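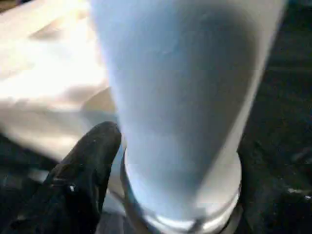

Cups, Cones and Why They Get Stuck
Project report by Edit Lengyel
Project partner: Santosh Sachdeva
2026-10-24

What we wanted to find out

My kitchen cabinet has a stack of tapered cups in it, and every single time I want one I get two. You pull, the second one comes along for the ride, you twist, you swear a little, and then one of them flies across the counter. When our design class asked for a project about an everyday object, I already knew what mine was going to be! Santosh wanted to do door hinges but I talked him out of it.

Our question was pretty simple: does the slope of the side change how hard it is to pull two nested cups apart?

What we used

We tested 5 kinds of cup, all plain and all with smooth sides. Two came from the dining hall (with permission), one kind was from my cabinet, and the Porum and Tultwood ones Santosh bought with his own money. We also had a luggage scale, a roll of string, a bag of dry rice and my desk.

I wanted to add a kitchen funnel too, just to have something with a really strong slope, but it kept tipping over inside the other one and we gave up on it.

How we did it

We put one cup inside another, set the rice bag on top, and left it there while we counted slowly to seven. Then we took the bag off, held the bottom cup down on the desk and pulled the top one straight up with the scale hooked to a loop of string. Santosh pulled and I read the number out loud. Tying the string was the worst part of the whole project – it slides right off a smooth taper. We ended up taping it on.

We did 29 pulls over two evenings. I would have liked more, but the tape ran out and so did Santosh.

What happened

The steep, nearly straight-sided cups stuck the hardest. The wide, slanted ones mostly popped right off, and a couple of times the scale hardly moved at all. The Tultwood cups were the odd ones. They have quite a strong slope, so we expected them to be easy, and they were a pain. We think a thick ring near the base was catching on the cup below, but we never cut one open to check.

Wet cups were a different story. We only tried a few, right after washing, and those numbers jumped around so much that I left them out of the chart.

What I'd change

I'd get a better scale first. Ours beeps and locks the number before you've finished pulling, so some of our readings are probably low. I'd also have the same person push the cups together every time (we traded off, and Santosh is much stronger than me).

Also, I now keep the cups at home in two short stacks with a paper napkin between each one. My roommate thinks it looks ridiculous, but she uses them.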